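Call for participants: home cooking and daily habits study

Serard is looking for adults who cook at home at least 3 times a week and would like to keep a food diary for us. The study is led by Kanchan Rastogi and will start in October. We have 133 places, and everybody who is chosen will be informed by email.
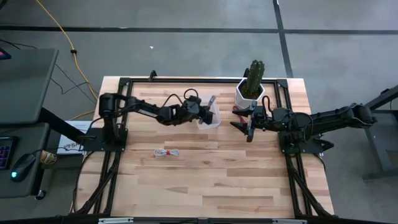

You do not need any special skill in cooking. We want to learn how people decide what to eat on a normal working day, and how often the plan changes before dinner. Simple meals are as interesting for us as big ones.

What we ask from you: a first talk of 60 minutes, a short diary entry each evening, and one closing talk by telephone. The diary is on paper, and the booklet is sent to your home by Salico.
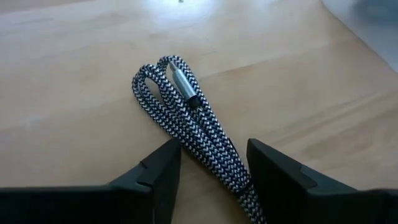 Many people ask us where they should write the diary. Please choose one place and keep to it during the whole study. A plain table in light wood, with a pale and smooth top, is very good for this, and so is a kitchen shelf or a desk. Please write before you go to bed, also when you have eaten out.

You can take part if you are over 18 and can read and write English at an everyday level. Persons who work for Serard or Salico cannot apply.
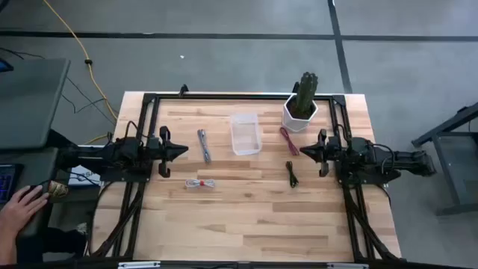 Wooden table with several objects on top.

To apply, please write a short letter to Kanchan Rastogi, Serard, Room 204, and tell us who cooks in your household. Travel costs for the first talk are paid back against the ticket.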